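Clusthorpe Shared Laundry: progress report
Reporting period: March to 2019-06-23
Prepared for: Plumier Fund

1. Summary
The laundry room at Clusthorpe has been in regular use throughout the period. Work covered the sorting procedure, machine loading and the recording of misplaced items. Two of the three work packages are complete. The third, drying and return, is behind schedule.

2. Room and equipment
The supply and waste pipework was replaced in March. The worktop on the window side has been refixed at the correct height, and the shelving for folded items is in use. One floor drain still empties slowly and has been reported to Sorensen, the maintenance contractor.

3. Loading and unloading
Residents' items are washed in mixed loads on the Flusar 30 degree programme. Sheets and towels are done separately. Over the period 51 mixed loads were logged. Drum checks were added to the procedure after small items were repeatedly carried over into the next load. Socks account for most of these.

The check is made at the door opening, before the drum is turned by hand. Small pieces lie low in the drum among larger ones, and garments resting against the inner wall are easily missed in the dark interior. A typical mixed load includes white socks and cloths together with red and maroon items. Colour transfer was recorded in 3 loads, all before separate bags for strong colours were issued.

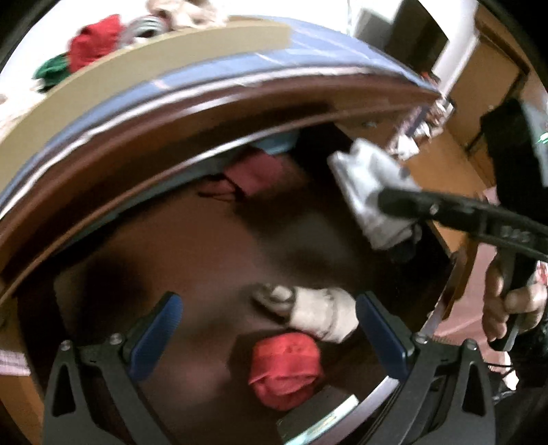
4. Drying and return
Average time from unloading to return remains too long. The drying racks hold one full load, and a second load has to wait in baskets. An additional rack has been ordered. Folding takes about 15 minutes per load and is not the limiting step.

Unclaimed items are kept on the lower shelf for one month. The name tape supplied at the start of the project comes off in the wash and will be replaced with sewn labels.

5. Expenditure
Spending on pipework was as forecast. Spending on detergent was above forecast owing to the dosing error noted in the previous report, now corrected. No transfer between budget lines is requested.

6. Next period
Install the additional rack.
Complete the change to sewn labels.
Repeat the drain inspection with Sorensen.
Extend the load log to cover sheets and towels.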